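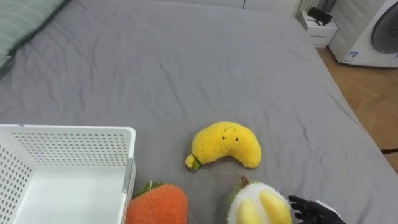 2 min read

Work with us > Open day > Call for participants

Open day at Kinulthorpe: we look for people to try the tidying robot

Gilani is a small robotics workshop in Kinulthorpe. On Monday, July 13, 2026 we open our doors to the public, and we are looking for 31 participants who want to spend one session with our robot Erneo.

The task of the day is called "toys in the basket". Soft toys lie on a bed, for example the banana or the strawberry, and a white basket stands next to them. You tell Erneo in your own words which toy should go in the basket, and it tries to do this with its black hand. After that you may change the places of the toys and ask again. We want to learn how different people give the same instruction, so please do not prepare any sentences at home.

Who can take part

You are 16 years or older and you can stay for the full session of 100 minutes. You do not need any technical knowledge. People who work with robots in their job are welcome as visitors, but not as participants this time. English does not have to be your first language. It is not mine also, and Erneo had to get used to me.

What we ask from you

Come to the side entrance at 114 Kurkdale Road ten minutes before your session. We will record your voice and the movements of the robot. You will get a consent form by email and you must sign it before we begin. Please leave large bags at the desk, and take off your shoes in the bedroom area.

What you get

Every participant receives a voucher of 31 pounds and a warm lunch. If you travel by bus or train, we pay the ticket when you show it to us.

How to apply

Write to the open day desk at Gilani with your name, your age and the part of the day which suits you (morning or afternoon). Tell us also if you use a wheelchair, as one of the rooms has a step and we will put the ramp. We answer all messages, also when the places are full. A second round is planned in October, and you can ask to be put on that list already now.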